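Notebook, simulation bench
4 January 2025
Trial licence, Dakeck household scene pack

First proper go with the Dakeck pack today and I'm really rather taken with it. Writing this up while it's fresh so that Victor and Mwanaisha can pick it up without having to ask me everything twice.

What we've got: a trial of the full pack, which is 599 a seat for the year if we keep it. Rooms, furniture, small objects, plus an arm and gripper already set up so you can start without building your own. Oduor did the install on the Gristcombe machine. It went in cleanly apart from the licence file wanting to live in a folder with no spaces in its name (took us far too long to spot, see October notes for the same silliness with Lyimo).

Morning went on the settings. Left the friction values as supplied for the hard objects and nudged them up for cloth. The step size they ship with is a bit coarse for finger contacts. Halved it and the jitter went, at the cost of speed, but we can live with that for now. If anybody wants the old value it's commented out at the top of the config, please don't delete it.

Then the fun bit! The pack shuffles what sits on the furniture and at what angle, all from one seed number, and you can get the same layout back by typing the seed in again. I set it off making 2000 layouts over lunch and it finished with 3 failures, all of them objects that had started life halfway inside a cushion. The log names the seed each time, so I went straight to them. Compare that with our home-made shuffler, where you'd get a crash and a shrug.

Lettering on the small things is better than I expected too. It matters for Adhiambo's labelling work, so I'm keeping a list of objects with large readable print for her.

Seed 133 is the one I've been using for grasp tests on soft furniture. The canister with red ends is the target, on the sofa, and it leans a little, so the fingers have to cope with a tilt as well as that long thin handle down the side. There's a newspaper lying flat next to it, upside down from this viewpoint, which I want to keep in for the labelling list.

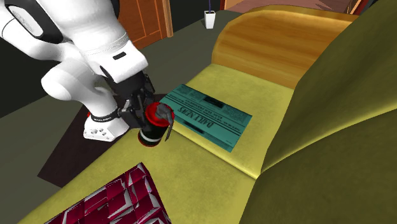 Nazanin read the draft of this and wants it noted that a good-looking sofa tells us nothing about how far the seat gives under load, and that she'd like the cushion stiffness checked against the Zesier foam figures before anyone signs for a second seat. Fair point. The manual has a single stiffness number per piece of furniture and no word on where it came from. I've written to Dakeck support to ask.

Still to do:
Rerun the 3 failed seeds with the spawn height raised a touch.
Try our own gripper model in place of theirs. Oduor has the files.
Time the smaller step size overnight, nothing else running.
Ask whether the seat licence covers the laptop as well.

My vote is to keep it, pending the foam business. Config and logs are in the shared folder under dakeck_trial.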